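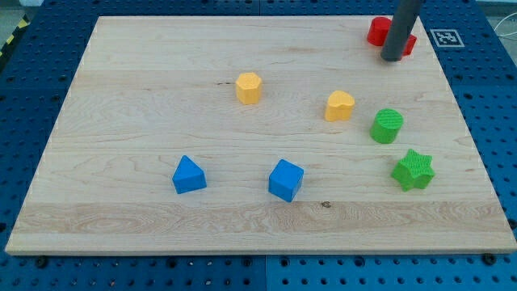

Home | News | Features | Schools | Sports | Subscribe

The Thursday Club Would Like the Star Moved to the Left

By Birutė Rimkutė

It takes the Grasetcombe robotics club most of an evening to agree on what "next to" means.

The club meets at 6 p.m. behind the high school's machine shop, and this spring its members are teaching a robot arm to follow plain spoken orders. Put the heart by the cylinder. Push the cube toward the triangle. A toddler could do it, as the toddler's parents keep pointing out.

"A toddler has had two years of practice and gets snacks," says Settimio Mancuso, a junior who wrote most of the code that steers the arm. He has named the program Tondia and will not say why.

The arm doesn't grab anything. It has a plain gray rod where you might hope for fingers, and it shoves plastic blocks around a wooden board with all the grace of a man moving a fridge alone. The star is the one they dread. Push a cube on a flat side and it goes more or less where you meant. Push a star and you've caught a point, and off it goes on business of its own.

Ülle Uibo, who teaches physics and runs the club with her brother Ojārs, banned the phrase "a little bit" in the second week. One student's little bit was a nudge. Another's sent the green cylinder onto the floor. The argument that followed lasted until the janitor turned the lights off - twice.

So far the students have recorded 4,000 pushes, each with a sentence typed by whoever was at the keyboard. Ojārs reads them all. "Go left, no, your other left" made it in, spelled three ways. He kept every one.

In April they took Tondia to the regional meet and scored 59, good enough to beat the Elitz Academy team by two points and to lose to almost everyone else. Mirsad Golob, a sophomore, blames the heart. Mancuso blames Golob, who was typing.

They'll be back at it next week. The red block is supposed to end up beside the yellow one, and there are two yellow ones, so they may be a while.

Shares: 59 | Comments: 2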